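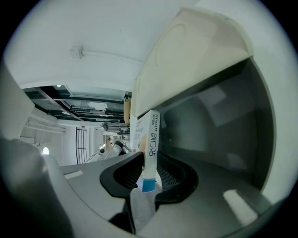 Bandage box, soft fingers, one grip of the session.

1/ Comparing two finger pads on the hand-held grippers this week. The Mushi pad is the softer one. The Stemuvlow pad is stiffer and costs more. Same housing and camera for both, only the pads get swapped. 29 Dec 2021

2/ Test object is a carton of adhesive bandages. Thin cardboard is a good judge of a gripper. Squeeze too hard and the sides bow in, squeeze too lightly and it slides when you tilt the wrist.

3/ Plan is 400 grasps per pad. Pick up, tilt, set down upright, let go. I note drops, dents and any box that ends up on its side. 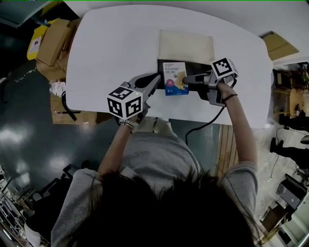 4/ Tracking matters as much as the pads when you compare grips, and it gave us more trouble. Each gripper carries a marker cube with black patterns on white, and the pose we log is only as good as the view of those cubes. With both hands close to the box it's easy to turn a wrist and hide a face — then the log has a hole in it. I threw out 18 grasps for that reason in the first batch. The black mat under the box stays in one place so every run starts from the same spot.

5/ Mushi after the full batch: 32 drops, nearly all during the tilt. No dents I could feel. It wraps around the carton well but gives a little when the weight shifts.

6/ Stemuvlow is only 90 grasps in, so no verdict. Fewer drops so far. It has creased two cartons near the middle, and I had to retire both.

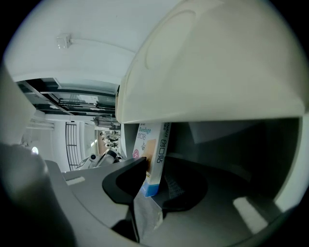

7/ Next change is the closing speed. Dennis Mrema at Restano runs his slower than we do and says the creasing mostly went away. I'll try his setting before I blame the pad.

8/ Cable note for anyone building the same setup: leave more slack than you think on the right hand. Ours pulled on the wrist at the far end of the reach and it showed up in the pose data.

9/ Raw logs go to the Flostton group in February, along with the pad files. If you want a different object in the next round, reply with it — boxes and tubes are easiest for me to get.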